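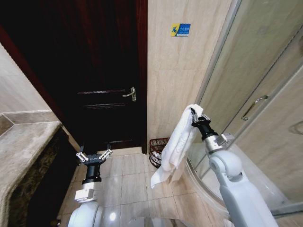

Home | Talks | Workshops | Visit | Contact

Print this page | E-mail this page

Speaker notes — Lucero Huaranga, evening talk at the Benavides arts center, 31 May 2019

Start slowly. Thank Graça Cordeiro for the invitation and for the loan of the projector.

My subject tonight is the willow path at Pallarico. Many of you have walked on it. I want to speak about how it was made, and also about how it is falling down, which for me is the same work.

The path has 211 arches. All of them are living willow, pushed into the ground as cut rods in the winter and tied at the top. Yurani Agudelo made the drawing and I did the weaving with Duván Bedoya. We ordered 1,000 rods and used 971. The others we gave to the school.

(Pause. Ask who has woven before. Do not ask them to come up, people are shy.) 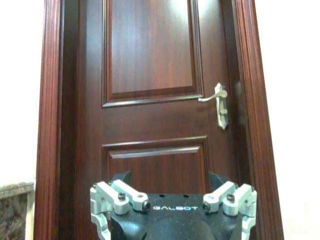 The first summer everything grew too fast. I had imagined a kind of quiet hall, and I got a green tunnel where tall people had to bend. Kenneth Dimaculangan, who writes about outdoor art, called it "a hedge with ambition." I was angry for a week. Then I went back with the cutters.

Now about cutting. We cut in late winter, before the buds open. We weave in the long shoots and take away the rest. If the audience is mostly gardeners, stay longer on this part. If not, go directly to the storm.

The storm: 17 arches on the river side went flat in one night. Duván wanted to lift them again. I wanted to leave them, and we left them. They are rooting where they lie — please look at them when you visit, most people walk past. 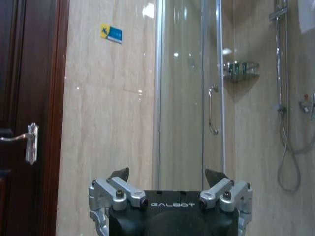
Read the short letter from the boy who slept under arch nine. Read it without comment.

Next work: a round room in hazel at Fuvberg. Digging begins in June. The walls will be dead wood this time, so it will last maybe eight years and then go into the soil. Say clearly that we still need people who can carry.

Questions, 15 minutes. If somebody asks about money, the answer is that the rods were cheap and the fence was not.

Back to Talks | Print this page | E-mail this page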